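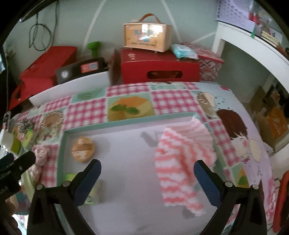 Pano às riscas coral e brancas sobre um tabuleiro de rebordo verde.

Trarnville Futebol Clube

O Trarnville Futebol Clube é um clube de futebol da cidade de Trarnville, filiado na liga regional de Warkthorpe. Joga em casa no Campo Bashir. A data de fundação é disputada: o emblema indica um ano anterior ao do primeiro registo federativo e o clube nunca apresentou documentos que expliquem a diferença.

História

A versão oficial, repetida nos programas de jogo, atribui a criação do clube a operários da tecelagem Trokier. A única fonte conhecida é um folheto comemorativo sem autor, impresso pela própria empresa quando já patrocinava a equipa. Os arquivos da liga mencionam uma equipa de Trarnville que desistiu a meio da prova, mas não é certo que se trate da mesma coletividade.

O período mais citado é o da chamada «série invicta», que os adeptos fixam em 36 jogos. O número inclui encontros particulares e pelo menos dois jogos ganhos por falta de comparência do adversário. Contando apenas partidas oficiais, a série é bastante mais curta, e não há acordo sobre o jogo em que começa.

Osaze Nwankwo

O avançado Osaze Nwankwo é apresentado pelo clube como o seu melhor marcador de sempre, com 81 golos. As fichas de jogo conservadas não permitem confirmar o total, pois faltam as de épocas inteiras, e vários golos surgem atribuídos a jogadores diferentes consoante o jornal consultado. A alegação de que terá recusado propostas de clubes profissionais assenta apenas em entrevistas do próprio.

Treinadores

Ebere Tamuno assumiu a equipa em janeiro, com a época em curso, e é geralmente creditada pela fuga à despromoção. O clube somava então seis pontos. A recuperação coincidiu, porém, com a dedução de pontos a um concorrente direto, circunstância que a página oficial omite. Tamuno renovou contrato em 07/07/2022, por um prazo que não foi divulgado.

Estádio

A lotação do Campo Bashir varia conforme a fonte. A direção anunciou obras na bancada nascente em mais de uma ocasião, sem que se conheça projeto aprovado. As assistências publicadas correspondem a bilhetes emitidos, convites incluídos, e não a entradas efetivas.

Rivalidade

A imprensa local chama «dérbi antigo» ao encontro com o Warkthorpe. A expressão não aparece em jornais anteriores ao acordo de patrocínio com a Trokier, e as duas equipas passaram longos períodos em divisões diferentes.

Ver também
Liga regional de Warkthorpe
Campo Bashir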